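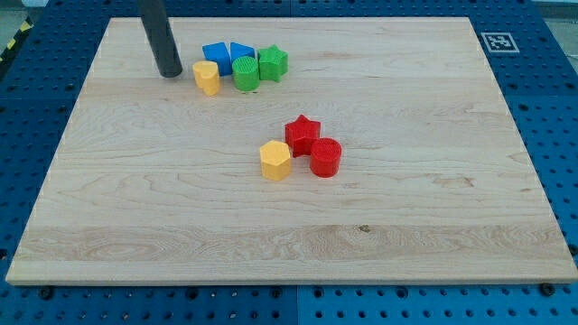 MATH FOR EARLY EDUCATORS / UNIT 4: SOLIDS YOU CAN PICK UP

Plesard Program, Pesdale campus
Handout for sessions 7 and 8

Please read this before session 7 and bring it with you. You'll want the margins for drawing.

One idea to start with

Take a flat shape. Any flat shape at all! Now lift it straight up and imagine that it leaves a solid trail behind it. A square leaves a box. A circle leaves a cylinder. A triangle leaves a triangular prism, and a heart leaves a heart-shaped block with the same outline top and bottom and a wall running between them. I love this idea, and I love it most because four-year-olds get it with their hands long before they have any words for it.

The blocks on the maple board are a lovely starting set. Yellow heart, green star, green cylinder, a blue triangular prism and a blue block that is close to a cube, all of them much the same height. That shared height is very handy for us. With height more or less out of the way, the difference your eye goes to is the outline of the top, and the outline of the top is what this unit is about.

Words we will use

Base: the flat shape we started from. There are two of them, one at each end, and they match.

Prism: a solid with two matching straight-sided bases and flat sides joining them. The star counts. Students are often surprised by that, so try it on your families at dinner.

Cylinder: a prism's round cousin. Its base is a circle, so its wall is curved and it has no corners at all.

Height: how far the base was lifted. (Careful with this one in the classroom. When a child lays a cylinder on its side, they will call something else the height, and they'll have a good reason.)

Cross section: what you get if you slice the block level, like bread. For all these solids a level slice has the same outline wherever you cut.

What about the heart? Its lobes are curved, so a strict textbook won't let us call it a prism. "Heart-shaped block" or "upright heart" is fine for our purposes. Don't correct a child who says "heart prism." That child has understood the whole unit.

Counting the faces

Work out the star together, because it looks hard and isn't. A five-pointed star has ten sides to its outline: two for each point. Each side becomes one flat face when we lift the shape. Add the top and the bottom and you have twelve faces. The same steps give six for a cube and five for a triangular prism. See the pattern? Sides of the base, plus two. Write it down in your own words, then test it on a hexagon.

Edges work too. Three times the number of sides: once around the top, once around the bottom, and once for the uprights. The star has thirty, which gets a gasp every time.

The paper stack

Cut 100 small squares from scrap paper and pile them up neatly. You now have a square prism, and you can see every slice in it. Push the pile sideways with your finger so that it leans. Is there more paper than before? Less? Let the group argue. This is the best ten minutes in the unit and I wouldn't cut it for anything.

For those of you who want numbers: volume is the area of the base times the height. If the base is 100 square millimeters and the height is 20 millimeters, the volume is 2000 cubic millimeters. Make the base a star with the same area and nothing changes, however spiky it looks.

Setting it up with children

Use a big flat board or a low table and leave plenty of space around the blocks. Small clusters work better than one long line, since children start telling you why these ones are together. Some openers that have gone well:

"Which of these could hide behind another one?"
"Can you find two with the same color and different tops?"
"If this one made a footprint in sand, what would it look like?"

That last question leads straight into tracing. Stand a block on paper, draw around it, take it away, and ask a friend to find the block that fits the drawing.

For session 8

Find three solids at home that have the same outline top and bottom, and one that doesn't (a cone, a pear, a funnel). Trace the base of each. Then write up the face and edge counts for any that have straight sides, along with a reflection of no more than 600 words on how you would introduce one of them to a mixed-age group. The Dhanial Room is open for practice setups before class, and block sets can be signed out there overnight.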